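两台机械臂，一块台面：夹爪选型前的九周

Zaltdale的测试间在二楼，门口贴着一张排班表，表上大部分格子已经被划掉。从三月开始，这里只做一件事：给一条小批量分装线挑夹爪，顺便把机械臂和控制器一起定下来。分装线本身要装在Maltalham的厂房里，处理的都是小件，瓶子、盖子、罐子，直径和高度差别很大，每天换几次品种。

项目组一开始列出的候选夹爪有9款，其中平行夹爪占了多数，另外还有两款三指的和一款带吸盘的组合式。按采购的习惯，应该先看样本上的行程、夹持力和重量，再约厂家来演示。项目组没有这样做。他们先写了一份任务清单，规定每款夹爪都要完成同样的动作，然后才去联系供应商。清单一共八页，大半篇幅在讲失败怎么算：碰倒了算，夹起来转了方向算，放下以后偏出标记圈也算。

清单里最难的一项是双臂作业。分装线的工位很窄，两台臂要从不同方向伸到同一块台面上，一台取件，另一台接着处理旁边的件，末端经常离得很近。单臂测试里表现不错的夹爪，到了这一项往往要重新评价。外壳宽一点，手指短一点，在单臂工位上看不出差别，两台臂一靠近，可用的姿态就少了一大截。

这部分工作先在仿真里做。原因也简单，测试间只有一台实机可以长期占用，第二台要等另一个项目让出来。仿真环境由Âu提供，这是一家做工业仿真软件的小公司，项目组用的是他们的标准版，没有定制。台面和地面的材质都是现成的，机械臂模型由厂家给出，夹爪模型则要自己补，有些厂家只肯给外形，不给关节参数，项目组只好拿卡尺量了样品再填进去。
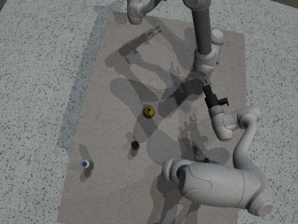 平行夹爪是第一批进仿真的。相比三指夹爪，它的模型简单，开合只有一个自由度，出了问题容易判断是夹爪的问题还是路径规划的问题。测试间里负责跑仿真的工程师习惯把视角放在台面上方，这样两台臂的末端离多远一眼就能看出来。黑色夹爪的下方就是另一台臂的腕部，两者挨得很近，台面上立着的黄色圆柱件、深棕色小圆件和蓝顶的白色小圆柱件大小颜色各不相同，换一个目标，两台臂的姿态就要重新算一遍。影子也值得留意，手臂的投影叠在台面中段和下半部，黄色件和棕色件都有一部分落在暗处，蓝顶的那件则在亮处。

影子的问题后来单独占了一周。分装线要用相机定位，项目组比较了两种安装方式，一种固定在工位上方，一种装在腕部。固定相机视野稳定，标定一次可以用很久，缺点是机械臂会挡光，也会挡住工件。腕部相机离工件近，看得清，缺点是每次拍照都要先停到拍照位，节拍会变长。

为了弄清楚阴影到底影响多大，他们在仿真里把光源换了几个位置，每个位置跑1,000次抓取，工件的摆放随机生成。固定相机的识别在浅色工件上基本没有受影响，问题集中在深色小件上。件本身颜色深，再落进手臂的投影里，轮廓就和阴影连成一片，算出来的中心会偏。偏得不多，平行夹爪的手指够宽，多数情况下仍然夹得住，但是夹起来以后件会歪，放下去就出了标记圈。

腕部相机没有这个毛病，却带来另外一个麻烦。相机和支架让末端变厚，双臂靠近时更容易判定为干涉，规划器会绕远路，有时干脆报无解。项目组试过把支架转到另一侧，干涉少了，线缆又不好走。最后的方案是固定相机加一组侧向补光，深色件单独设一组曝光参数。方案不漂亮，调起来也费事，胜在不动末端。

实机测试安排在仿真之后。项目组从候选里留下四款夹爪，逐一装到臂上。换一次夹爪要做的事情比外人想的多：拆法兰，接气或者接电，改工具坐标，改负载参数，再跑一遍标定程序。最快的一款从停机到重新开始抓取用了8分钟，靠的是自带的快换盘。最慢的一款用了57分钟，时间主要花在通信配置上，控制器认不出夹爪的从站，查到最后是固件版本不对。

机械臂那边的比较相对平静。两家候选的臂在负载和臂展上都够用，重复定位精度对于这类工件也都有富余。差别在一些样本上不写的地方。其中一台在低速贴近台面时动作很顺，另一台会有轻微的顿挫，夹着立放的瓶子往下放时，瓶子容易晃。把速度再降一档可以解决，节拍却又不够了。还有一点是手动引导，教点时操作员要推着臂走，一台推起来轻，另一台到了腕部奇异位附近会突然变沉。操作员们对此意见很一致，项目组把这条写进了评分表，权重不低。

控制器的选择花了最多的口舌。Jastolside是负责集成的公司，他们偏向用一台控制器同时管两台臂，理由是双臂的路径可以放在一起规划，避让由同一套程序处理。Maltalham的设备部门更愿意一台臂配一台控制器，中间用信号互锁，这样坏了一台，另一台还能继续干活，备件也和厂里现有的设备通用。

两种做法都在仿真里跑过。共用控制器的方案，两台臂可以同时在台面中间作业，等待时间短。分开控制的方案要把台面划出一块公共区，一台进去，另一台就得在外面等。品种简单、工件分散的时候，两者差不多。工件都挤在中间时，分开控制的方案明显慢下来。设备部门看过结果以后没有改变主意，他们提出把来料的位置错开，让需要进公共区的次数少一些。这个办法在仿真里有效，上线以后来料能不能错得那么整齐，要看前面的工序。

夹爪的结论比较清楚。三指夹爪夹圆件时对中好，手指张开以后占的地方太大，双臂作业的得分排在后面。带吸盘的组合式在平顶的盖子上很快，遇到顶部有凹陷的件就漏气，要切换到手指，多一个动作。留到最后的两款都是平行夹爪，一款是电动的，开口可以设到任意位置，抓小件时不用全张开，旁边有件也不怕碰。另一款是气动的，便宜，动作快，开口只有全开和全闭，密集摆放时会扫到邻近的件。

项目组给气动那款配过一套窄手指，情况有所改善，但是手指一窄，抓高一点的瓶子又容易转。手指上贴的衬垫也换过几种材料。硅胶的摩擦够，用几天表面就沾灰，要擦。聚氨酯的耐用一些，夹光滑的小件时偶尔会滑。衬垫的更换周期目前没有可靠的数据，测试时间太短，只能先按每周检查来写维护手册。

仿真和实机的差距也有记录。位置和干涉方面，仿真相当可信，仿真里碰不到的，实机上也没有碰到。接触方面就差得远，仿真里夹得很稳的棕色小件，实机上会从手指间被挤出去，调过摩擦系数也对不上。项目组后来的规矩是，凡是涉及能不能伸进去、会不会碰到的问题，用仿真回答，凡是涉及夹不夹得牢的问题，等实机。

第二台实机臂在测试接近尾声时才到位，双臂的实机验证因此压缩得很紧，只跑了清单里最难的几个组合。2022年5月22日，测试间交出了评估报告，推荐电动平行夹爪，固定相机加补光，机械臂选低速更顺的那一台。控制器一栏写的是两种方案并列，由Maltalham自己定。

报告后面附了一份没有完成的项目表，包括衬垫寿命、断电以后的夹持保持，以及透明瓶子的识别。透明瓶子原本不在清单里，是厂房那边后来加的，预计下一批样件到了以后再测。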